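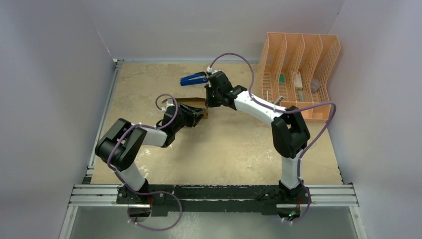 One reader in Uvgate wrote in to say that paint spots on a bench top are best left a full day before you touch them, as wiping them early only spreads the colour. We agree. Once hard, lift each spot with a plastic scraper held nearly flat, then go over the mark with warm water and 2 drops of washing-up liquid.

Light scuffs can stay. For messy jobs, put down a flat piece of cardboard first. Tostach sells sheets in packs of 50, but an old box does just as well.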